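Come run the front desk (and a bit of everything else) at Flimura

Hi! I own Flimura, a small community pottery studio on Teixeira Street in Haverton, and I'm looking for a part-time studio assistant. I've been doing the desk, the kilns, the emails and the mopping by myself since we moved into the bigger space, and I've reached the point where I answer the phone with glaze on my ear. So it's time.

What I need is a person who likes people. You don't have to be a potter. If you can center a lump of clay, great, but I can teach you how to load a kiln a lot faster than I can teach you to be nice to a beginner whose bowl just folded in half.

A normal shift starts at 3 p.m. You open up, check the messages, put out clay for the evening class and sign people in as they come. Once class gets going you'll mostly be at the desk taking bookings, selling tools and bags of clay, and finding somebody's missing mug (it's always on the wrong shelf, and it always looks like ten other mugs). After class there's cleanup, and I won't pretend it's glamorous. Clay dust has to be wiped up wet, never swept, and the sink trap needs emptying more often than you'd think.

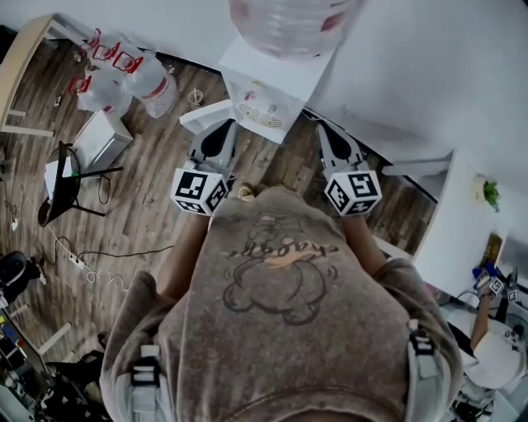 Hours are two evenings a week to start, plus a weekend shift twice a month. I'd love to add more in the fall when the kids' classes come back, but I don't want to promise that yet. Pay is hourly and I'll give you the number in my first reply to you, before you spend any time on an interview. You also get free open studio time, a shelf of your own, and your firings are on me as long as you're not making garden gnomes by the dozen.

A few things that would really help me out:

You can lift a box of clay without hurting yourself. They're heavy, and we have a cart, but the cart doesn't do stairs.
You're okay with booking software. We use Fuveck, which is pretty simple once you stop fighting with it.
You can stay until we lock up at 9:30 p.m.
You're 18 or over, because of the kilns.

We have 80 members at the moment, from total beginners to a few folks who sell at the holiday market and could probably run the place better than I do. They're friendly and they talk a lot! If you like a quiet room, this may not be the job for you. If you like hearing about everyone's tomatoes while you're trying to count change, you'll fit right in.

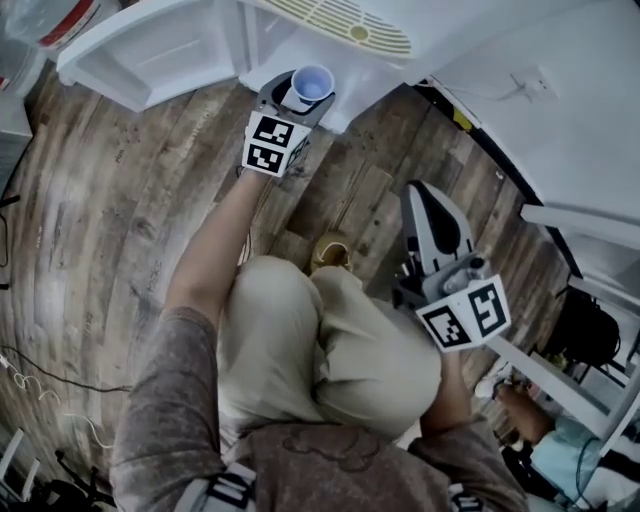

Haverton, April

To apply, send me an email through the contact page with "studio assistant" in the subject line. No fancy cover letter, please. Just tell me a little about yourself, where you've worked (any kind of work counts, and so does raising kids or looking after your grandma), and which evenings you can do. A resume is fine if you have one handy. Photos of your pots are welcome but they won't move you up the list.

I'll write back to everybody, though it might take me a week if there's a big firing on. After that I'll ask you in for a chat and a paid trial shift, so we can both see if we like it. I'd like to have someone in place by the end of May, and I'm happy to wait a little for the right person if you need to give notice somewhere.

Street parking is free after 6, and the bus stops at the corner. Come in by the side door, the front one sticks.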